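Work > Bench notes > Automation

Last updated: October

Print this page | E-mail this page

What the suturing cell changed for the bench staff

I work in skills testing at Murnance. Our side of the building checks practice skin pads before they go to training labs, and a pad is checked by suturing it. Until last year that was all hand work. Five technicians closed incisions, scored the pad for tearing and stain spread, and filled in a sheet. The backlog when we moved to the Otar cell stood at 862 pads.

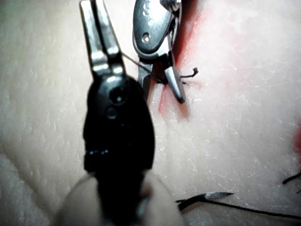
Pad grading used to depend on who was holding the needle driver. Two technicians with different hands would give the same lot different tear scores, and we spent a lot of time averaging the disagreement away. With the cell, the pull on the thread is logged for every stitch. The grading still comes down to small areas of surface. Next to a knot with its frayed dark ends sticking up, I want to know whether the fine crease lines are the normal texture or the start of a split, and a force log does not answer that. A technician with a loupe does.

Staffing is the part I get asked about. We still have five people on the bench. The hours spent stitching went to inspection, fixture setup and thread handling. Leonardo Ruggiero, the fastest hand suturer we had, now writes the motion sequences. He says his wrists are better and his eyes are worse. Both complaints are in the ergonomics record, and the second has led to a limit of 44 minutes at the monitor before a break.

Two of the technicians miss the hand work. They asked for a manual session to keep their skill current, and they have it, seven pads per session. I use those pads as the reference set.

Thread slack remains the main cause of stops. A wide loop above the jaws is fine while one instrument holds the needle and the other holds the thread, but the loop has to be drawn down in the right order. Hjaltested, who supply our fixtures, suggested a thread guide. We tried it and took it off again.
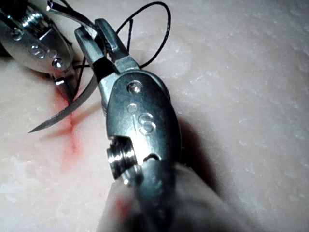 Open items

Stain cleanup is not automated. Red transfers to the soft sleeve at the base of the instrument, and wiping it adds a manual step between lots. Grusutness has quoted for a replaceable cover. I have not approved it yet, as the sample was stiff and Leonardo wants to rerun his sequences with it fitted.

The scoring sheet still has a box for the technician's initials under "sutured by." Night shift writes "cell." Day shift leaves it blank. The form needs a revision.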